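Can an amateur club ask for a training fee when a player moves mid-season?

My son is 17 and has played for Honham since he was nine. In March a bigger club, Brandircombe, asked him to join for the rest of the season and he said yes. Now Honham say they won't sign the release until somebody pays them 1721 for "development costs." They haven't said if it's us or Brandircombe who should pay. He has never had a contract, only the yearly registration form, and our fees are paid up apart from the last month, 269, which I was going to send this week anyway.

Brandircombe say they don't pay for youth players, ever. The window in our league closes soon and he can't play for either side in the meantime. Is Honham allowed to do this? Has anyone been through it?

Posted by clerura_dad

Viktória Hegedűs

I handled registrations for a club in a different league for 4 seasons, so check all of this against your own rule book.

First, pay the 269. Most leagues let a club hold a player back over unpaid fees, and as long as that month is open they have a fair reason to say no. Pay by bank transfer, put his name and registration number in the reference, and keep the receipt.

The development money is a separate matter. Where training compensation exists, it is normally a claim between the two clubs. It usually applies when a player signs his first professional contract or moves between certain grades of club. I have never seen it charged to a parent. If your son is going from one amateur side to another on a plain registration, there may be nothing to claim at all. Look in the rules under "transfers" and also under "registration," as ours had half of it in each.

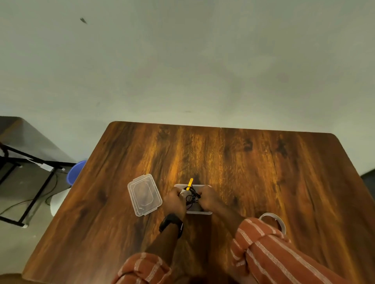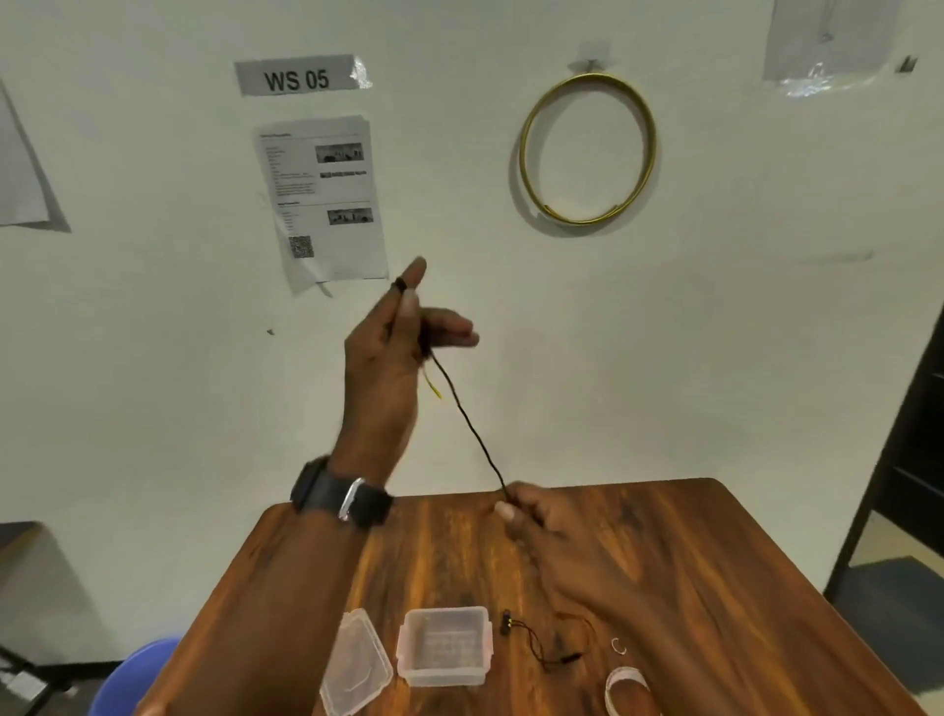 Hands coiling a black cable at a wooden table

Then write to the club secretary, not the coach. Ask which rule the figure comes from and who they think owes it. Keep it short and polite. Send a copy to the league registrar on the same day and give a date for the reply. In our league the registrar could release a player if the old club didn't answer within the time allowed, and yours may have something similar.

Don't sign anything from Honham that mentions repayment until you have that answer in writing. And don't let him play for Brandircombe before the transfer shows as complete — we lost 3 points once over a boy whose form was still waiting.

wieczorek_left_back

They did the same to my nephew. It's a try-on. Just tell them no and they will drop it.

gate_end

I wouldn't only tell them no. My daughter's old club did drop it, but they took so long that the window had closed and she sat out until summer. Get the registrar involved early, like the first answer says.

One more thing to look at is the form you signed at the start of the season. Ours had a line on the back about kit and tournament costs being owed if a player left early. It was a small amount and we paid it, but I had forgotten it was there. If Honham's form has something like that, ask them for a breakdown, and hand back any club kit he still has.

Also ask Brandircombe if they have actually sent in the transfer request. We waited on the old club for two weeks before we found out that the new one hadn't started the paperwork.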